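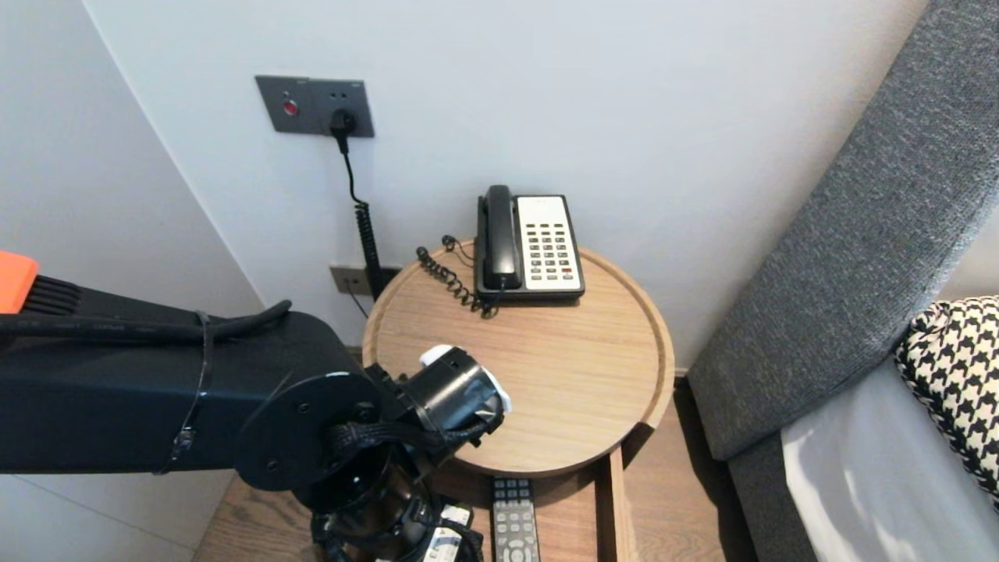 Robot demonstration (teaching by showing)

Robot demonstration is a way of giving a robot a new task without writing each movement as a program. A person carries out the task through the robot, and the robot keeps a record of what its joints and its gripper did, together with the pictures from its cameras. The record is later used to make the robot repeat the task, or to train a model which chooses the movements by itself.

Two ways of showing

In teaching by hand, also called kinesthetic teaching, the person holds the arm and leads it through the work. The motors are set so that they carry the weight of the arm but give way to a light push. The method is easy to learn and needs no second device. Its weak side is that the hands and body of the person can come into the camera pictures, and that two arms are difficult to lead at the same time.

In teaching by remote control, or teleoperation, the person stands or sits apart from the arm and moves a control device. This can be a smaller copy of the arm, a hand-held controller or a glove. The robot follows with a short delay. The person usually feels little or nothing of the contact, and therefore must judge the pressure by eye. Beginners often close the gripper too early.

Demonstrations in the home

Many early demonstrations were made on a clean bench with blocks and cups. Rooms where people live are harder. A bedside table can carry a telephone with a coiled handset cord, and a cord of this kind changes its shape whenever it is touched. The arm must also keep its own cables clear of the furniture, for which reason they are commonly strapped along the upper side of the arm.

The Rolland series, recorded by the Dravo workshop in Trarnutero, is a collection of this type. It contains 1,066 demonstrations by 16 operators, all made by remote control in furnished bedrooms. Of these, 284 were put aside in the first review, most often for the reason that the operator had stopped for a long time in the middle of a movement. The description of the series was last revised on 2022-09-14.

The wrist camera

A camera near the gripper moves together with it and sees the fingers from close by. It is useful in the last part of a reach, when the arm itself may hide the object from the head camera. Low places, such as the floor beside a table where a power adapter and its cable lie, are often better seen from the wrist. The view is narrow, however, and a fast turn of the wrist makes the picture unclear. 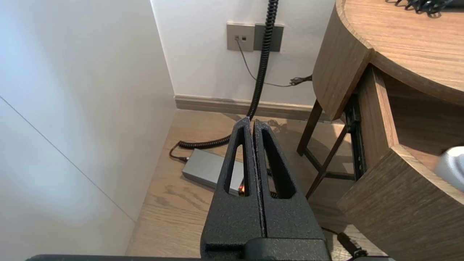

Drimavico objects that new operators trust the wrist view too much, and would have them spend their first 11 sessions with the head view only, so that they learn where the elbow of the arm is before they learn where the fingertips are. Other teams give both views from the first session.

Quality of the record

A good demonstration is steady and has a clear beginning and end. Small corrections are normally kept, as they show the model how to come back from an error. Long pauses are cut out or the whole record is left aside. In the Rolland series each operator also writes one line of text for every demonstration, naming the object and the action in plain words.

See also: remote handling; learning from examples; robot gripper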